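Iltetti Student Program Completes Table-Setting Manipulation Course

FOR IMMEDIATE RELEASE
July 11, 2021

Trakurano Technical College has completed the first run of Iltetti, a student project course in which teams collect hand-guided demonstrations of household tasks and use them to train a manipulation policy for a tabletop robot arm. The course ended with an in-house competition in the college's mechatronics laboratory. Final datasets and team reports were submitted in June.

The assigned task was table setting and clearing. Each team worked with a plate, a fork, a tray and a placemat, and had to produce demonstrations of two operations: moving the fork between the tray and its position beside the plate, and moving the plate onto and off the placemat. Teams chose their own starting layouts within limits set by the course staff.

Demonstrations were recorded with a hand-held two-finger gripper. The student holds the tool, performs the task at normal working speed and closes the fingers by means of a trigger. A camera on the tool records the view over the fingers. Gripper width is logged alongside the video, and both streams are trimmed and checked before they enter the training set.

Students submitted 3890 demonstrations over the term. Of these, 2350 passed the course's acceptance check, which rejects recordings with lost tracking, missing gripper data or an incomplete task. Rejected recordings were returned to the teams with an error code so that collection procedure could be corrected.

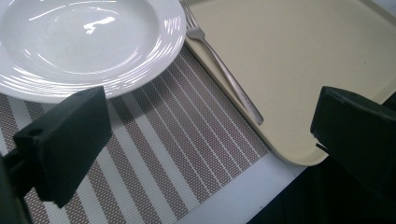
By Lotte Hoekstra, Laboratory Communications

The fork proved to be the harder of the two objects. A fork lying flat on a tray offers little height for the fingers to close on, and a flat pad that approaches too low will touch the tray before it reaches the handle. Glazed and polished surfaces add a second difficulty. Overhead light produces bright reflections on plates and metal cutlery, and these shift as the tool moves.

Teams handled the fork in different ways. Two approached the handle from its end, with the gripper tilted. Others closed on the middle of the handle from directly above. The course did not prescribe a method, but it required each team to use one method consistently within a dataset and to state it in the report.

"A mixed dataset was the most common reason for a weak result," said Kanako Imai, course instructor. "If half the demonstrations grasp at the end and half at the middle, the policy tends to hesitate between the two. We asked teams to write down the grasp before they recorded anything."

For the competition, each trained policy was run on the same arm for 80 trials under fixed lighting. Judges scored a trial as complete when the fork and plate were both within tolerance of their marked positions and neither had been dropped. There were 5 teams in the final. First place went to Team Pleltden, led by second-year student Nadiia Bilyk.

"We re-recorded most of our fork set in the last two weeks," Bilyk said. "The early recordings were too fast near the tray. Slowing down the final approach made more difference than any change to the network settings."

Finger pads for the hand-held tools were supplied by Ueda, a local machine shop, which also provided the matching pads for the arm. Using the same pad geometry on both devices allowed teams to transfer demonstrations without adjusting contact positions.

The course will run again next term under Anitha Kaimal. The second edition will keep the table-setting task and add bowls and cups. Applications are open to students who have completed the introductory programming and mechanics modules.

Contact:
Kumiko Sakamoto
Office of Student Projects
Trakurano Technical College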